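Front room at Sotcombe, March

Quick page, more when I get a minute. Noémie keeps asking what we ended up with for furniture so this is for her mostly, and anyone else who wants to know before driving over.

Short version: mix and match. We had the plan for one matching set from Arsenault, then saw the delivery quote (652, for the van alone, no thank you) and went round the secondhand places instead. Gaétan Fehr did most of the hauling. Thanks Gaétan. Sorry about the doorframe.

The navy dining chairs are my favorite. Blue upholstery, white piping, thin black legs. Paid 100 for them at Vedlow and would of paid more. They go with the glass top table, the square one with the woven-look panel under the glass and dark trim round the edge. Glass shows every fingerprint. Keep a cloth handy.

Round stool, gold wire frame, white cushion with the black flowers on it. 20 bucks. Gaétan says it belongs in a dressing room, Noémie wants it by the window, so far it goes wherever somebody needs it. Light as anything. Please don't stand on it.

Black office chair is the one from upstairs. Rolls fine. Everybody drops their stuff on it so it's half chair, half coat rack. If you want to sit down, move the stuff.

Floor: dark gray-green epoxy, then the light speckled stone on the other side. We talked about a rug to cover where they meet. Trendesura had one, nearly bought it, wrong green. Leaving it for now, it sweeps up easy and I'm kind of used to it.

Light wood table with the curved edge, still a landing spot for small things. Jars, cables, whatever comes out of your pockets. I'll sort it. Wooden shelves need a going over too, some of that could go up in the attic.

Still to do: cardboard boxes by the entrance, chair legs need felt pads, and a lamp for the evenings. Daylight through the glass doors is great untill it isn't.
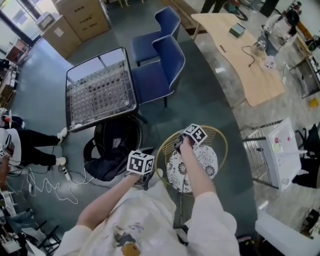

Felt pads first I think, I've got a pack of them somewhere in the kitchen drawer. Lamp can wait. If anyone has one going spare let me know, I'm usually in after 9.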